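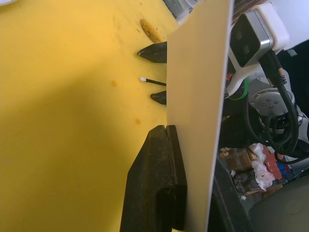
3 min read

Materials and Everyday Products, Unit 2
Notes for the session on refillable bottles and food wraps
Prepared by Intan Lubis

Last time we finished with the question of how long a product must be used before it is better than the thing it replaces. Please keep your notes from that session near you, because we use the same method today with two new groups of products.

1. Break-even use

Every reusable product costs more material and energy to make than one disposable product. The break-even number tells us how many uses are needed until the reusable one has the smaller total. The formula is simple:

break-even uses = impact of making the reusable item / (impact of one disposable item - impact of one wash)

If the washing impact is higher than the disposable impact, the result is negative and the product never breaks even. Some students wrote in the homework that a negative number means "very good". It is the opposite.

Exercise A. Assume that making a steel bottle has an impact of 2,000 units. One disposable bottle has 180 units and one wash has 13 units. Calculate the break-even number and round it up to the next full use. Then repeat the calculation with a wash in very hot water, for which you can take 60 units. Write one sentence about the difference.

2. Steel, glass and plant-based plastic

Steel bottles are heavy in production and light in use. They survive falls, they do not keep smells if you dry them open, and the lid is usually the first part that fails. When you compare two brands, ask first if a new lid can be bought separately. In our collection the Widmer bottle has a lid which is sold alone, and the Kukeck bottle has not. For the body of the bottle I could not find an important difference between them.

Glass is easy to clean and you can see if it is clean. The weak point is breaking. A sleeve of silicone or cork helps, but count the sleeve in your calculation also.

Plant-based plastic is a difficult name. It tells you where the carbon comes from. It does not tell you what happens with the bottle at the end. Some of these plastics can be composted only in an industrial plant with controlled heat, and some of them cannot be composted at all. Read the small text on the base before you write "compostable" in your report.

3. Food wraps

A wax wrap is a piece of cotton with beeswax or plant wax, resin and a little oil. The warmth of your hands makes it soft, and it holds its form when it cools. It is suitable for bread, cheese, cut vegetables and for covering a bowl. It is not suitable for raw meat or raw fish, as it cannot be washed with hot water.

Care: cold water, a little mild soap, dry in the air. With normal use one wrap should serve 12 months. When it does not stick anymore, put it on baking paper in a low oven for a short time and the wax will spread again.

The Fomance wraps are made with beeswax and the Imatex wraps with plant wax, so the second ones are a choice for vegans. They feel a little more stiff in the beginning. I personally prefer them for bread.

4. Claims on the package

Words like "green", "natural" and "earth friendly" have no fixed meaning. Look for a claim which can be checked: a percent, the name of a standard, a country of production. One package in our collection says "saves 2,449 bags". Ask yourselves: how big are these bags, in how many years, and for how many persons? Without this information the number cannot be used in a calculation.

Homework for November

Choose one reusable product which you have at home. Find its main material, estimate how often you have used it, and explain which part will probably fail first. One page is enough. If you use numbers from a company, write clearly that they come from the company.

Reading: chapter 2 of the course reader, without the appendix.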